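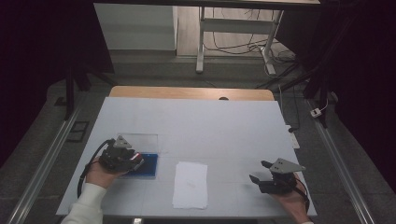 One participant in the August visit to the Onholm laboratory asked whether a task performed with hand-held grippers should be called robotics at all, given that a person does the moving. The question was a fair one and is taken up again in Unit 3 of this course.

Handout: Demonstration Visit, Onholm
Issued 2 Dec 2020

Students will attend in groups of 14. Each group will observe one table task carried out by an operator with a gripper in each hand. The task consists of handling a sheet of paper and a tray on a white work surface. Staff of the Jollau project will repeat it while students take notes.

Points to record

The position of each gripper at the start of a trial.
The moment at which the jaws open and close.
Any use of both hands at once.
The route of the cables, and whether it limits the reach of the operator.

Terms

Trial: one complete performance of the task.
Session: 50 trials, with a rest at the halfway point.
Reset: the return of all items to their starting places.

Students are asked to remain off the carpeted area during a trial and to step over cables with care. Questions may be put to the operator only during a reset.

Reading before the visit: Demissie course reader, pages 26 to 41. The Nutow worksheet is to be handed in at the next lecture.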